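Gebru Countertop Steam Pot: two months of daily use

Sun 2 April

I bought the Gebru steam pot to replace a stovetop pan and a bamboo insert that had finally split. It cost $249 at the kitchen store in Mutitville, which is a lot for something that boils water. I have used it nearly every day for two months now, mostly for vegetables, fish, rice and frozen dumplings, and on weekends for buns.

The machine is an electric base with a metal pot that sits in it and a steel steaming basket that goes in the pot. The lid is glass. There are two knobs on the front, one for heat and one for time. It has no app and no screen, and I count both as points in its favor. The timer clicks as it runs down and then rings once. If you are in another room with the door closed, you will miss the ring.

Heating up is quick. From cold tap water filled to the lower line, mine gives steady steam in the time it takes to trim a bag of green beans. My old pan on the gas burner took longer and made the whole kitchen hot. The base does get warm, so I keep it away from the bread box.
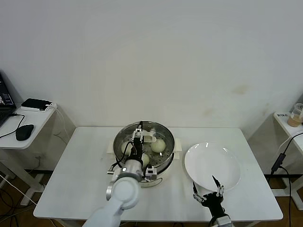 Dough is where I am pickiest, and I spent several weekends on it before writing this. Plain buns need strong steam early on and then a steady medium heat, and they need room. The size of the basket decides how many you can do. Three round white buns fit in a round steel basket like this with the small holes still open between them, and that is how I would load it. I tried packing more in and they grew into each other and tore when I pulled them apart. If you feed a big family, you will be cooking in batches. The Amach model has a second tier that stacks on top, and for buns that is a real advantage, though the top layer cooks more slowly and you have to swap them halfway.

Water dripping from the lid is the main complaint I see in other reviews, and it is fair. Glass lids collect water and drop it back onto the food. On vegetables it makes no difference. On buns it leaves wet, dented spots. I tie a thin dish towel around the lid with the corners knotted over the handle, and the problem goes away. Keep the corners well clear of the base. For sticking, a square of parchment under each bun works. Oil on the metal works less well, and it leaves a film that is a pain to scrub.

Fish has been the nice surprise. A piece of cod on a small plate with ginger and scallions comes out even all the way through on medium. The plate has to be smaller than the basket or the steam can't get around it, and I ended up buying a shallow dish in Pranham just for this. Rice is fine in a bowl but slow. I still use the rice cooker.

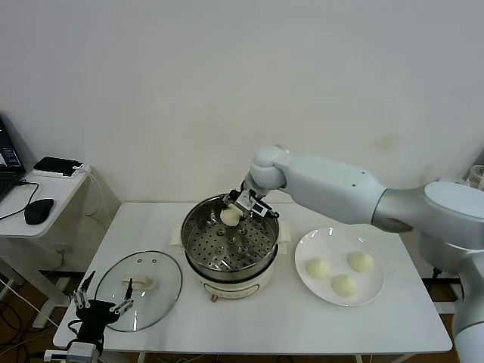
Cleaning is easy if you do it the same day. The basket and lid go in the dishwasher. The pot could too, but it takes up most of the lower rack and I wash it by hand. Starch and fish protein dry into the holes, and once that happens you need a stiff brush. The base can't go in water and only needs wiping. We have hard water, and I run a cup of white vinegar through it every other week. If I skip that, a chalky ring builds up at the water line.

The booklet says the heating plate is rated for 3,000 hours. I have no way to check that, and the warranty is only 2 years, so make of it what you will. Nothing has come loose on mine so far. The heat knob was stiff at first and has eased up. The cord is too short. It barely reaches the outlet behind my counter, and I had to move the toaster to make it work.

A few smaller things. The handles on the pot get hot and you need mitts, even on low. The fill lines are stamped on the inside and are hard to read under steam – check the level before you turn it on. There is no automatic shutoff when the water runs low, only when the timer ends. For a long cook I top it up from a kettle at the halfway point. At this price it should have a low-water cutoff, and I took a star off for it.

I would buy it again on sale. At full price, it makes sense if you steam several times a week and want a burner free. For dumplings once a month, a basket over a pan you already own will do the job.

Four stars out of five. I plan to try the deeper basket, sold separately, when it comes back in stock in May, and will add a note on it then.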